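Pollholm Rainfall Notes, data card

What it is: 1,422 daily rain gauge readings from 11 backyard gauges in and near Pollholm, typed up from paper logs. One row per reading: gauge, day, depth in millimeters, remarks.

Read this before you trust any of it. The gauges were bought at different times and don't match. Two of them, Rocha and Brisari, stand close enough to a roof that I doubt every reading taken in wind. I left them in, flagged, as people kept asking for them.
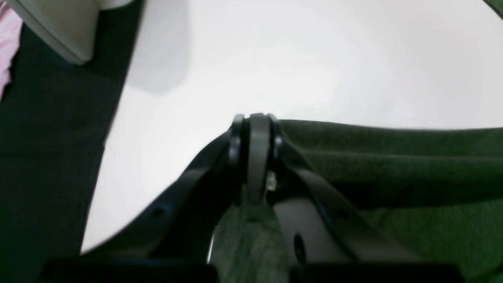 Does a blank depth mean it didn't rain?
A blank means the log had no entry. Dry days are written as 0. If you fill the blanks with zeros your monthly totals will come out low, and January will look like a drought.

Known trouble: 142 rows carry a depth that was clearly rounded to the nearest five. Snow was melted and measured at some gauges and ignored at others, and the logs rarely say which. The Pririco gauge was moved 14 meters downhill partway through, so treat it as two gauges.

I have seen this table used to argue that the town is getting wetter. It can't carry that. It may do for checking whether a given storm reached the east side.

License: use it freely, keep the flags column.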